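# Stoffgefütterter Weidenkorb als Platz für Kochlöffel und Küchentücher – wie macht ihr das?

**Yaryna Harasym**, Sonntag, 19:40 Uhr

Hallo zusammen! Ich habe endlich einen rechteckigen Weidenkorb mit beigem Stofffutter, so einen, bei dem der Stoff oben über den Rand geschlagen ist, und bin total verliebt in das Ding. Er soll auf die Arbeitsplatte und dort die Sachen aufnehmen, die sonst bei mir herumfliegen: die schwarzen Küchentücher, der Pfannenwender, zwei, drei Kochlöffel.

Jetzt meine Fragen. Legt ihr die Tücher flach unten rein oder rollt ihr sie? Ich hatte beides schon und finde flach schöner, aber dann liegt das Holzzeug obendrauf und ich muss jedes Mal alles anheben. Und wie haltet ihr das Futter sauber? Bei mir ist nach einer Woche schon ein Fettfleck drin (Bratkartoffeln, selbst schuld). Der Stoff ist an den Ecken mit Bändchen festgeknotet, also vermutlich abnehmbar, ich traue mich nur nicht an die Waschmaschine.

Der Korb kommt aus dem Laden von Halim bei uns um die Ecke, ein Pflegeetikett war nicht dran.

---

**Britta Kasten**, Sonntag, 20:15 Uhr

Oh, ein Korbthema, da bin ich sofort dabei! Ich habe inzwischen 6 solche Körbe in der Wohnung und der in der Küche ist mir der liebste.

Zu den Tüchern: flach, auf jeden Fall flach. Ein dunkles Tuch unten auf dem Boden schützt nämlich gleich das helle Futter, und wenn vom Holzlöffel mal ein Krümel abfällt oder noch ein Rest Öl dran ist, landet das auf dem Tuch und eben nicht auf dem Beige. Das Tuch wandert dann alle paar Tage in die Wäsche und ein frisches kommt rein. Die Tücher zum Benutzen lege ich gar nicht mehr in den Korb, die hängen bei mir am Haken. Seitdem muss ich nichts mehr anheben.
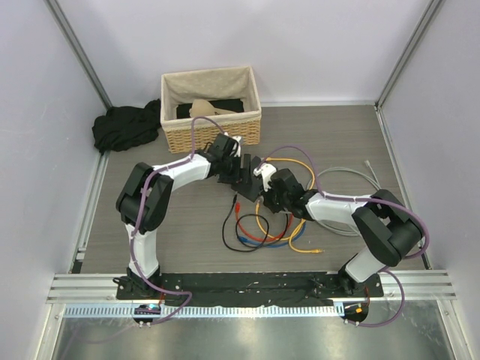

Beim Holz mache ich es so: Nur was richtig durchgetrocknet ist, darf in den Korb. Nach dem Spülen stelle ich die Löffel mit dem Kopf nach oben in ein Glas und lasse sie über Nacht stehen. Ich habe das eine Zeit lang schlampig gemacht und hatte dann im März einen Löffel mit grauen Stockflecken, und das Tuch darunter roch so muffig, dass ich es zweimal waschen musste.

Zum Futter: Bändchen auf, Stoff raus, ab damit! Vorher würde ich aber an einer Innennaht testen, ob er abfärbt – einfach ein feuchtes weißes Läppchen draufdrücken. Ich wasche meins bei 30 Grad mit wenig Schleudern und ziehe es noch leicht klamm wieder auf den Korb. Dann legt es sich wunderbar glatt über den Rand und man spart sich das Bügeln. Den Korb selbst aber vorher gut auslüften lassen, Weide mag keine Dauerfeuchte. In die Ritzen komme ich mit einem alten Backpinsel prima rein.

Auf den Fettfleck einen Tropfen Spülmittel, zehn Minuten warten, dann erst waschen. Bei Bratkartoffeln hat das bei mir immer gereicht :)

---

**Khairul Subramaniam**, Sonntag, 21:02 Uhr

Ich nehme einen Steinguttopf für die Löffel. Geht auch.

---

**Gönül Altıntaş**, Montag, 7:30 Uhr

Brittas Trick mit dem dunklen Tuch ist super, das probiere ich heute noch aus! Ich möchte nur beim Waschen ein bisschen bremsen. Wenn das Futter aus reiner Baumwolle ist und noch nie in der Maschine war, kann es einlaufen, und bei einem rechteckigen Korb passt es danach oft an den kurzen Seiten nicht mehr. Mir ist das mit einem Korb von Naritz passiert. Beim zweiten habe ich kalt von Hand gewaschen und den Stoff nass in Form gezogen, der sitzt immer noch perfekt.

Außerdem: Falls du Platz hast, stell den Korb nicht direkt neben den Herd, sondern ganz nach hinten an die Wand auf der anderen Seite. Bei mir sind das 100 Zentimeter Abstand zur Pfanne und das Futter bleibt viel länger schön. Für die Ordnung hilft übrigens, die Löffel quer zu legen, alle Griffe in dieselbe Richtung. Da greift man beim Kochen ganz blind hin, herrlich.

---

**Yaryna Harasym**, Montag, 18:10 Uhr

Ihr seid toll, danke! Futter ist abgeknotet und liegt mit Spülmittel auf dem Fleck im Waschbecken, ich mache es nach Gönüls Art von Hand. Ein schwarzes Tuch für den Boden habe ich schon zurechtgelegt. Britta, was für ein Backpinsel ist das bei dir, Naturborste oder Silikon?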